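Subject: Re: [cell-care] Resetting the tabletop cell between runs

> We just got our Sukosa arm bolted down and I'm trying to write a reset routine for the wipe-the-board task. How fussy are you about where things go? And do you rehome the arm every time, or only when it drifts? We're losing whole afternoons to this.
>
> — Duggan bench

Oh, I'm so glad you asked, I love this stuff! We've been running the same task on the Memari cell since October and the reset is finally down to 90 seconds, so here's what we do.

**Arm first.** Park it well clear of the table, then rehome. Yes, every time. We used to wait for drift and it cost us run 532, a beautiful one right up until the wrist was off by 3 mm and the eraser skated. Rehoming is quick and you stop worrying about it.

**Then the cloth.** Pull it flat from the back corners. If it bunches, the board rocks when the gripper presses down. The checks are great for this, by the way — you can line the board up against the squares by eye and skip the tape.

**Then the props.** Board in the middle, square to the table edge. Eraser to the left of it, flat, pads up so you can see if they need cleaning. Snacks go around the outside and we move those on purpose, a little different each run. A box is allowed to overlap the board edge. The planner needs to cope with that!

**Mark last.** One small pen mark, left of the middle. Cap the pen and take it off the table.

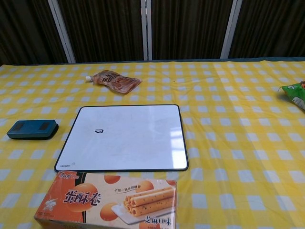 *Table reset: mark drawn, eraser on the left, egg roll box over the near edge of the board.*

Two things still bug me. The board is glossy, and the bright patch on the right can swallow a thin pen line, so keep your marks away from it or turn a lamp. And check the finger pads every 2 days. Ours pick up pen dust and start slipping well before they look dirty. A damp cloth fixes it, then let them dry before you power up.

Has anyone tried the softer Nuretti pads on a cell like this? I'd love to hear how they hold up.

Memari bench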